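The second-cheapest arm
What a small chocolate maker learned from a December of budgeting for a robot

2021-07-31

There is a particular kind of optimism that comes over a small food business when the order book fills up, and at Pamura it arrived in December, along with the brochures. The firm makes filled chocolates and packs them by hand, and what it wanted was help with the packing. What it had was a bench, a fair bit of goodwill from the bank, and a page of sums that began and ended with the price of the arm.

I have a lot of sympathy for that page of sums (I have written one or two like it myself, and not only about robots). The arm is the part you can see, after all, and it is the part the salesman has a glossy picture of. But of the 28 lines in the budget Pamura finally signed off, only one was the arm, and it came to nearly 50 per cent of the money. The rest went on grippers, finger pads, a wrist camera, a frame to bolt everything to, guarding, training, and a line marked simply "boxes", of which more in a moment.

Two suppliers were asked to quote, Voltham and Carrasco, and a third, Wuletier, was added when the first two came back 19 weeks apart on delivery. All three were asked to price the same dull little task – take a chocolate, put it in a paper cup, don't mark it – and all three, to their credit, asked to see the chocolates before they answered.
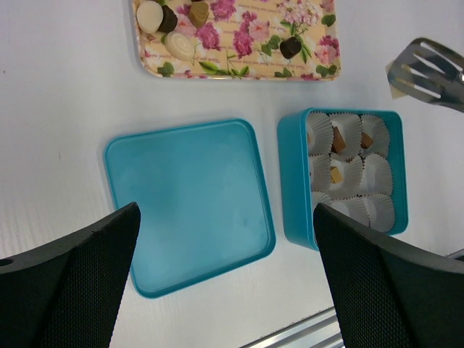
The wrist camera's view of the bench: a heart, a swirl and squarish pieces, and a box of nine paper cups to fill.

It was the variety that moved the figures about. A square piece has flat sides to hold, and a heart has hardly any. A glossy shell shows every touch. So the cheapest gripper came off the list early on, and a pair of textured pads went on, with a spare pair, and then a second spare pair once somebody had asked how long the first would last.

And so to the boxes. A paper cup is a flimsy thing, and one that sits crooked will upset a machine far more than it would ever upset a person. Pamura set aside money for 91 trial boxes to be packed, emptied and packed again, which felt like a dreadful extravagance when it was typed in and has since been the line everybody there is gladdest of.

If you are starting your own page of sums this summer, do leave room for a line like it. Ask each supplier what they would need from you in the first month, and put a price on your own people's time as well. Pamura went with the second-cheapest arm in the end, and spent the difference on training.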